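Subject: [Droswood-Announce] Break room table: unclaimed items and red cans
Date: 10/01/2024
From: Droswood Building Services Desk
To: Droswood-Announce list

To all occupants of the Droswood building:

The office has received several messages concerning items left on the white table against the back wall. Occupants are asked to review the photographs and to claim, in writing, anything that belongs to them. Drinks and food are listed together under the single reference Table 3.
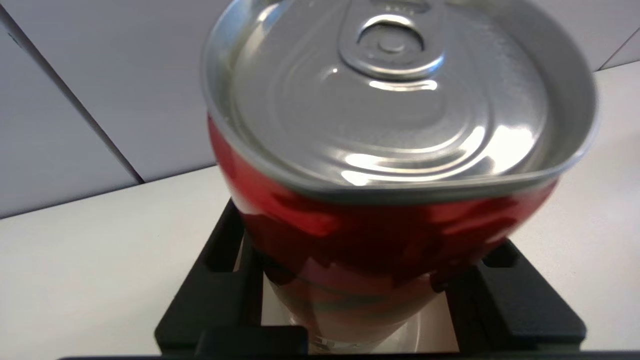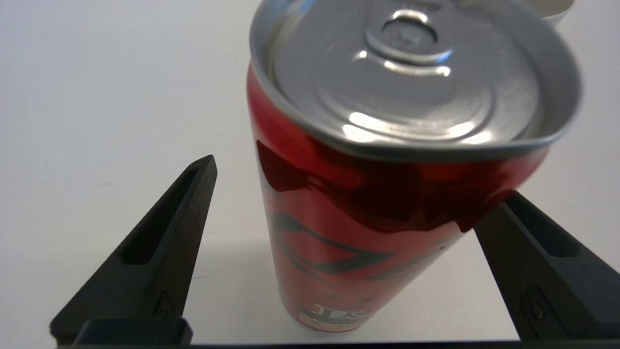
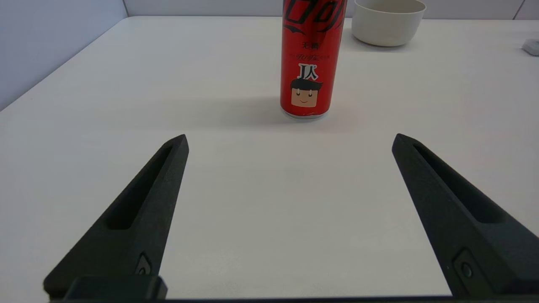
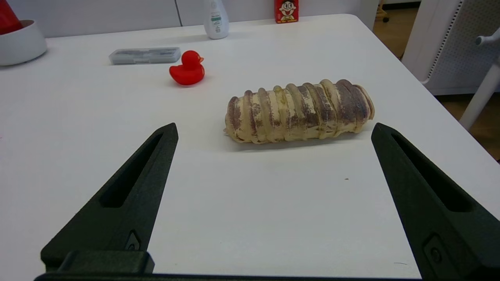

On the Lirine list, a subscriber replied that drinks should be exempt from the clearing rule, given that a sealed can keeps for months and takes up very little space. The subscriber also asked that bread be treated separately and removed the same day. The office has taken note of both points and responds as follows.

Sealed drinks may remain on the table for 2 working days. After that they will be moved to the shared shelf, where any occupant may take them. Dented cans are accepted on the shelf provided they are still closed.

Bread and other baked goods will be discarded at the end of each day – wrapped or unwrapped. Loaves intended for sharing should be placed on a plate with a dated note.

Small personal articles, including the red duck and the flat clear case, will be held at the Brudari desk on the second floor until the end of March. Claims should state the item and the name of the department.

The earlier notice is quoted below for reference.

> To: Droswood-Announce list
> Subject: Use of the shared table
>
> Occupants are reminded that the shared table is for items in current
> use. Articles left there overnight may be moved without further notice.
> The Thái meeting room is not available for storage, and its cabinets
> must remain clear.
>
> Questions may be sent to this list.

Replies concerning Table 3 should keep the subject line unchanged.

Droswood Building Services Desk
Room 200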